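I've had the Kwan table polish since January, and I've gone through most of a bottle, so I think I can finally say something useful about it. My sister-in-law Hina Khattak swears by the Irnia paste, and for years I did too, but my shoulders aren't what they were and a spray sounded awfully nice (it is!).

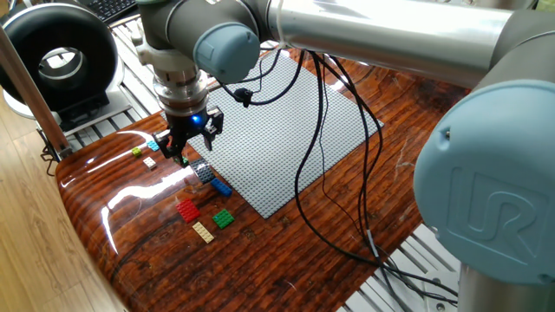
Dark wood is the hard test for any polish. Every smear and fingerprint shows, especially by a window. A glossy reddish-brown top with a heavy grain, like the one under the big gray LEGO baseplate, is just the kind of surface I bought this for, and on mine it brings the pattern up beautifully with one light coat.

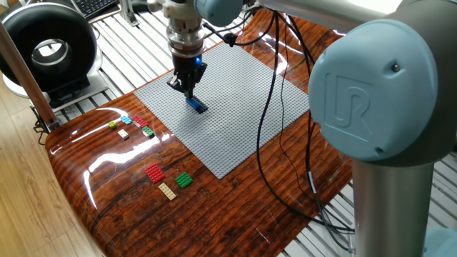

Does it leave a greasy film?
Only if you overdo it. Two squirts on a soft cloth will do a whole dining table, and then you turn the cloth over and buff.

The smell is lemony and a bit strong for the first hour, so I open the kitchen door. The 600 ml bottle is a good size, though the trigger dribbles down the side and I keep a saucer under mine.

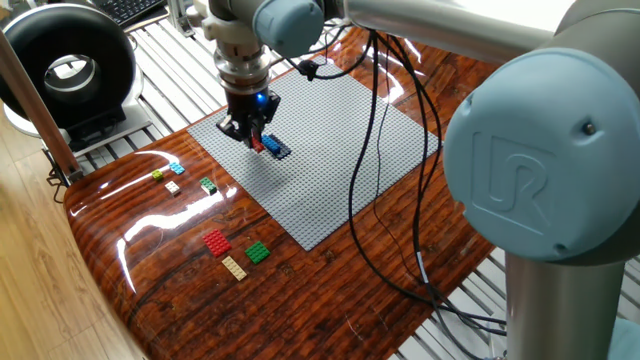
I wouldn't use it on chairs, either, as it made ours slippery enough that my mother complained all through lunch. For tables and sideboards, though, I'm very happy, and I've already ordered another.

Zubaida Khattak, 22/03/2022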